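**To:** Hitmont Shared Workshop, members' list
**From:** Rianne Mertens
**Subject:** Re: Hand grippers, second pair: open points before December

Dear members,

Thank you to Embla Vik for the summary sent to this list. I quote the parts that require an answer and reply to each below.

> The second pair of hand-held grippers is assembled. Both bodies were printed in the workshop to the Studmont drawings, with no change to the outer shell. The finger pads are from the Trummer order.
>
> Three matters remain open. The marker plates still use the old adhesive. The trigger return spring is stiffer on one unit than on the other. Finally, we need a decision on where the trial recordings will be made, as the bench area is reserved for the lathe course.
>
> Embla Vik

**Marker plates.** The old adhesive may remain in place for the trials. Edeltraud Imhof has asked that any plate which is removed be refitted with screws, using the 2 mm holes already present in the drawing. Members are reminded that the white margin outside the black border must not be trimmed. A plate trimmed to the border was the cause of the lost tracking reported on the first pair, and Valentin Lüthi spent an evening looking for the fault in the software.

**Return spring.** Please do not shorten the stiffer spring. Tiina Leinonen holds replacements from the same batch and will fit a matched set. The units should be labeled before they are opened, so that the measured closing force can be entered against the correct body. The limit agreed for the build remains 50 N at the pad.
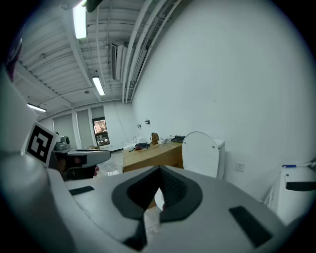
**Place of recording.** The tiled room is approved for the trials until the lathe course has ended. Both operators should begin each session with the two grippers held apart and the markers facing one another, and should hold that position until the cameras have settled. The window blinds are to be left as found during a session, as a change of daylight partway through a recording has made several earlier files difficult to align. The ceiling lights should be on for the full session.

Each recording is limited to 300 seconds. Files are to be copied to the Zatus folder on the workshop server on the same day, under the number of the unit and the initials of the operator. Recording 142 from the earlier series was saved without initials, and I would be grateful if the member concerned would write to me directly.

**Costs.** The remaining filament and the screws will be charged to the build account. Further pads may be ordered only after the spring has been replaced and both units have been measured again.

Objections to any of the above should be sent to this list before the next workshop meeting. Embla will circulate the revised parts list separately.

Yours sincerely,

Rianne Mertens
Build Coordination, Hitmont Shared Workshop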